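Stondcombe Furnishings Reuse Store
Progress report to the Shenoy Fund, second instalment

The sorting room is now mostly a sorting room. When we last wrote it was a corridor with ambitions. Your grant has paid for shelving along the back wall and 16 stacking crates, and the blankets finally have somewhere to live besides the floor.

Packing is slower than we promised. We said 70 household bundles by now and have sent out fewer, largely thanks to the blankets, which take up twice the space on a table that they do in a budget. Baskets and lidded tubs go in first, soft things round them, tape last. The tape is usually under the soft things.

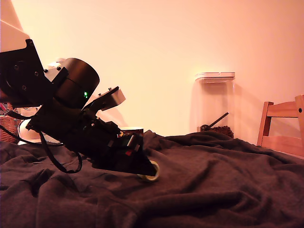 Words: Saranya Poojary | Stondcombe, 5/26/18

A brown blanket, a roll of clear tape sunk in its folds, a wicker basket off to one side: most bundles pass through a stage like this. Intan Sembiring has asked for tape dispensers with a proper weight to them, and we have ordered two from the underspend on crates.

Still outstanding:

Labels. Printed, but with the old phone number. Raghavendra Thevar is correcting them by hand and would like it noted.

The damp corner. Hestau came to look at it and agreed that it was damp. Their quote is 10 pages long and we are still reading.

We expect to catch up on bundles by November – sooner if the labels run out.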